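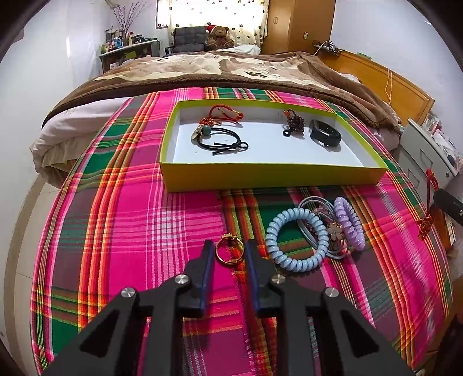 A hand-held gripper above a small gold ring, with hair ties and a shallow box lid on the plaid cloth beyond it.

Robots learn to tidy up, one hair tie at a time

Picking up a ring is a tiny job for a person and a very big one for a robot. Findora, a small company that builds software for household robots, has spent the months since November asking people to show machines how it's done, right in their own bedrooms and kitchens, and the collection has now reached 1,432 recorded demonstrations.

The tool is wonderfully simple. A person holds a gripper with two fingers, the same shape as the one on the robot, and does a chore with it. A camera on the tool records what the fingers meet along the way, and the robot later learns from those recordings. There is no arm to program and no lab to visit, so a session can happen on a bed after breakfast!

"I expected people to find it fiddly, and for the first ten minutes they do," said Rhiannon Watkins, who runs the home sessions. "Then something clicks and they start moving the way they'd move their own fingers. You can hear the room go quiet."

Jewelry and hair accessories have become a favorite with the team. A coiled hair tie springs back when it's squeezed. An elastic cord flops over whatever is next to it, and a ring can slide off under a fingertip before it's properly held. Sorting such things into a shallow lid calls for small corrections that are hard to write down as rules but easy to show by hand.

Patterned cloth adds another challenge. Shahram Ghorbani, who trains the models, said bright stripes and fringes used to throw off the software, which would aim at a fold or a bit of color instead of the object.

"We love a busy bedspread now," he said. "Every home has its own colors and its own clutter, and I want all of it in there."

The company has sent the grippers to 70 homes so far. Demonstrators choose their own objects and are asked to work at a normal pace, mistakes included. A fumbled grab followed by a second try is kept in the collection, as it shows the robot how to recover.

Martti Hämäläinen, one of the demonstrators, recorded 109 clips over two evenings and said he got hooked on the smallest pieces in the drawer.

"My daughter timed me on the earrings," he said. "She was faster, so she did the last batch."

Early trials on a robot arm are under way at Findora's workshop, where the machine is being given rings, clips and bands it hasn't met before. Watkins said flat items lying close against fabric are still the toughest, and the next round of home sessions will include more of them, along with coins and buttons.

New demonstrators will get their grippers after a short practice call with the team.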